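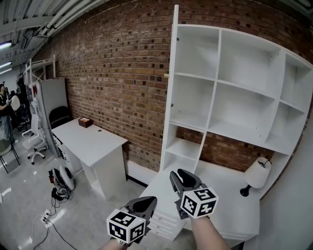

The office in Flollach shut at five and no, they would not hold the window open, the voice on the phone said, and if both signatures weren't on the paper by then the house went to auction with the rest of the block. Did I understand? I understood. Was there anything else? There was not. Click.

Ten past nine in the morning. One signature on the paper, mine. The other one belonged to my brother and my brother was in Urkau, on the wrong side of the water, and hadn't spoken to me since our mother's funeral.

So. Coat. Paper in a folder, folder in a plastic bag, bag inside the coat. Keys. Back for the pen, because he'd be exactly the kind of man not to have one. Out.

The 253 goes from the bottom of the hill. I ran, the driver saw me run, the driver left. I know he saw me. Next one in half an hour. I stood in the shelter with a woman holding a cake box on her knees and neither of us said a thing, then the rain started and she said, well, there it is. There it was.

I'd told myself I would call him first. Had the number, or a number, on the back of a Christmas card from years ago with a reindeer on it. Called it from the bus. It rang and rang. Called it again. A kid picked up and said he was out at the boats and what did I want. I said I was his aunt. The kid said whose aunt. Yours, I said. Long silence. Okay, said the kid, and hung up.

He had a kid. Nobody had told me about any kid. Who would have? I was the one people told things to, and then I wasn't.

The bus goes up over the pass, 1,658 feet, there's a sign at the top with a goat painted on it, and that's where the engine light came on. The driver pulled over and talked to his radio. Fog on both sides. Somebody's phone playing a soccer match. I got out and stood by the goat. You can see the whole coast from there on a good day, we used to stop when we were small, all squashed in the back of the car, and my mother would hand out the eggs. Boiled eggs, salt in a twist of paper. He'd eat the white and give me the yellow. Always. I'd give anything right now for one of those eggs, I thought, and then thought no, you'd give the house, that's what you are up here doing, sort of.

Back on the bus. Light was still on. The driver had decided it wasn't important.

Ferry terminal. Ran again. The big boat had gone and the board said CANCELED next to the one after it, weather. The girl in the booth had her boots up on a heater. I said I have to be in Urkau. She said everybody has to be in Urkau. I said is there anything, anything at all that floats, and she looked at me and at the puddle I was making and pointed a thumb over her shoulder.

The Espiritu was a crab boat. Blue once. An old man sat in the back doing something to a rope. He wanted 100, cash, for the crossing and I said that's robbery and he said it was, yes. I had eighty and some coins. He took the eighty and left me the coins, for a coffee, he said, you look like you need a coffee.

We went out. I'm not going to describe it. I held on to a pipe and hummed. The old man steered with one hand and ate a sandwich with the other and told me about his knees. Halfway over I reached in my coat for the folder, just to feel it, and couldnt find it, and I swear my heart quit. Other side. It was on the other side. Fine.

Then he said, who is it you're seeing? And I don't know why, the engine was so loud, it felt private somehow, I told him. The whole thing. How my brother wanted to sell and I wanted to keep, and then it flipped and he wanted to keep and I wanted to sell, how each time we changed our minds the other one changed too, like two people trying to get by each other in a hallway. How at the funeral he said I only ever wanted whatever he didn't. How I said something back. I didn't tell the old man what I said. He didn't ask. He said his knees were worse in September.

Urkau. Ten to one. Fish smell, diesel, a dog asleep in a wheelbarrow. I went along the boats asking and got pointed down and then back up and then down again, and finally a man with a hose said oh him, he's working at the Ruvari place, up the steps, the old cannery, they're making it into apartments. So up the steps. You would not believe the steps.

He was in a room on the second floor with brick walls and the window out. Plastic where the glass should have been, sucking in and out with the wind. He was on his knees with a level. Gray hair. When did that happen? He looked at me over his shoulder and said, you're dripping on my floor.

I said hello to you too.

He said the kid called. Said some aunt.

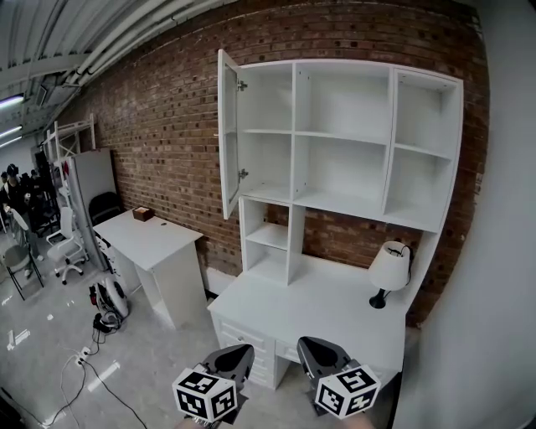
I got out the folder. I'd planned a speech, I had most of the bus ride to plan it and the whole thing went straight out of my head, so I just held it out and said five o'clock, Flollach, or they sell it. He wiped his hands down his shirt and read it. Every page. He's a slow reader, always was, moves his lips, they used to laugh at him in school for it and I used to hit them. The plastic went in and out.

What happens if I sign, he said.

We keep it. Both of us. We owe the taxes.

And if I don't?

Auction.

He read the first page again. I wanted to scream. The clock on my phone said 1:22 and the bus back and the water and the pass with that stupid goat, and he's going over the first page like it's scripture.

Do you want it, he said.

Now see, that was the trap. That was the hallway. If I said yes he'd say no. If I said no then he'd say typical. I stood there with water going down my neck and I thought about what he wanted me to say and what I'd have to say to get it, and it made me so tired. So tired! I sat down on an upturned bucket.

I said, I want the kitchen. The rest of it I don't care. I want to be able to go in the kitchen.

He didn't say anything for a bit. Then he said, the window over the sink never shut right.

No.

You could fix that in an afternoon.

You could, I said. I couldn't.

He held out his hand without looking at me and I gave him the pen. I'd been right about the pen. He signed against the wall, the brick made his name all bumpy, and he gave it back and then he said, you won't make it on the bus.

I know.

I've got the truck. It's on the other side. I leave it at the terminal.

So back down the steps, both of us, him in front and him not waiting and me half falling down after. The Espiritu was still there. The old man looked at my brother and then me and said, two of you, that's 100. My brother paid it. He argued first, and got a coil of rope moved so I'd have somewhere to sit, but he paid it.

I don't remember much of the crossing back. It was calmer or I was. He stood up front the whole way like he does, like Dad did. At some point the old man leaned over to me and said, he's got your same walk. Then more about the knees.

The truck. Smelled of sawdust and french fries. There was a kid's mitten on the dash, a red one, and I held it in my lap up the whole hill because it kept sliding off. What's the kid's name, I said, and he told me, and I had to look out the window for a while. It's our mother's name. I'm not going to put it down here.

Top of the pass, 4:05. Fog gone. He slowed down by the goat and I yelled don't you dare stop, and he laughed - he actualy laughed, that bark he has - and put his foot down.

Flollach has one-way streets, every one going the wrong way. He let me out at a red light. I ran. Third time that day, I'm not built for it, I had a stitch and one shoe full of water and people were getting out of my way. Building. Doors. A guard said which office and I couldn't talk so I held up the paper and he said 102, end of the hall, hurry. The window had the blind halfway down. A hand on the cord. I put my arm through.

Right through, up to the elbow, folder and all. Ma'am, said the voice, same one from the phone, I'd have known it anywhere. Ma'am, take your arm out. It's four fifty-eight, I said. There was a pause in there and then some breathing and then the folder went out of my fingers.

Stamp. Stamp. Initial here, the signature on this one's very uneven. He signed it on a wall, I said. Stamp.

When I came out he'd parked across two spaces and was leaning on the truck eating something out of a paper bag. I said they took it. He nodded. I said we owe them a fortune. He nodded. He held the bag out and I looked in and it was one of those gas station eggs, boiled, they sell them with a little packet of salt. He'd had the white off it already.

It was cold and it had been in there since who knows when. I ate it standing in the road. He said are you getting in or what, and there was a car behind us leaning on its horn, so I got in. The heater didn't work. He asked did I still have a key to the back door, and I said I did, it was on the hook, and he said which hook, and we fought about that until the lights at the bottom of the hill.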